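Speaker notes - "Only today, only for you": false hurry in online selling
Clestel evening for small shops, March. Length 20 minutes, questions after.

Opening
Good evening, and thank you to Sadia Gondal for the invitation. My name is Bjarke Bjarnason. I write sales pages for small companies, and I have written some bad ones.
Ask the room: who has bought something in the last month when a clock on the page was running down? Wait for hands. Do not hurry this.

Part 1 - The clock that starts again
Tell the Lallov story. They sold an online course with a clock of 17 minutes. When the clock came to zero, the price stayed the same. When you loaded the page again, the clock was back at 17.
I was the person who wrote the text beside that clock. Say this plainly and go on.
A customer, Sólveig Thoroddsen, wrote to us and asked which of the deadlines was the true one. We had no good answer to give her. She got her money back, and the clock stayed on the page for one more year.

Part 2 - What the advice says
Many blogs repeat that hurry always sells more. Most of them point to another blog, and this one points to a third. I followed one such claim as far as I could and found a slide with no source.
Explain the difference between a real limit and a made-up one. If the workshop has two seats left, write it. Customers want to know it. If you sell a file for download, it can not be "almost gone".
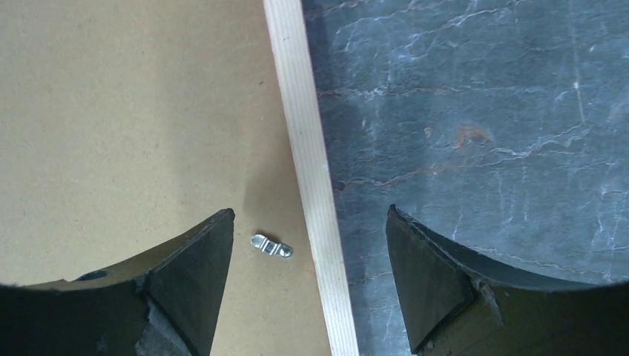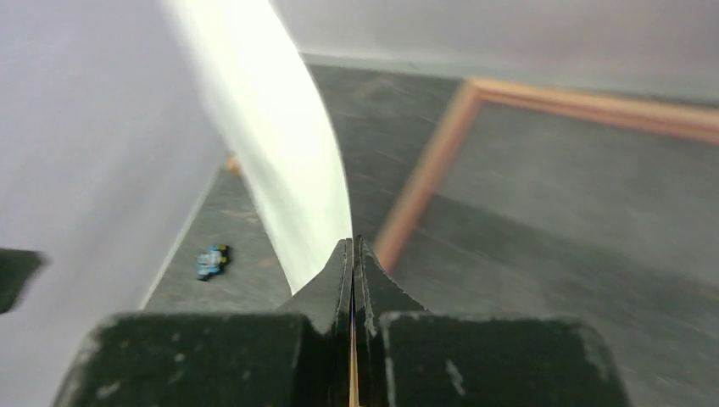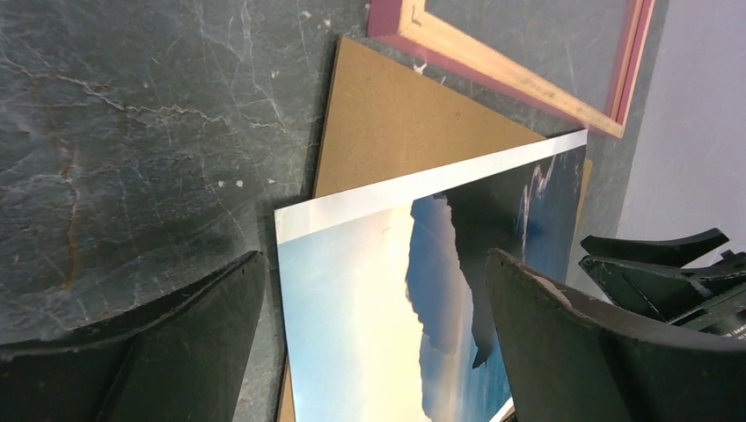
Third picture: the corner of a frame with a pink outer edge, lying on a dark grey, veined surface.

Part 3 - Overgaard
Drink some water first.
Overgaard sent a letter to 811 old customers. No clock, no "last chance". It gave the price, the date when the price would go up, and the reason for it, which was the cost of shipping. The price did go up on that date.
Be careful here: I do not know how the same letter would sell with a clock in it. We did not test this. Kaj Hedegaard will ask me, he asked already in Skostthorpe.

Part 4 - What to check at home
Open your own sales page on a phone you do not normally use. Read each sentence with "today", "now" or "last" in it. Is it still true tomorrow? If not, who changes it?
Look also in the automatic emails - the old ones are often the worst.

Questions
Siobhán Ó Dubhghaill has the microphone. Repeat each question, the back rows can not hear.
If someone asks about seasonal sales: they are fine when they end.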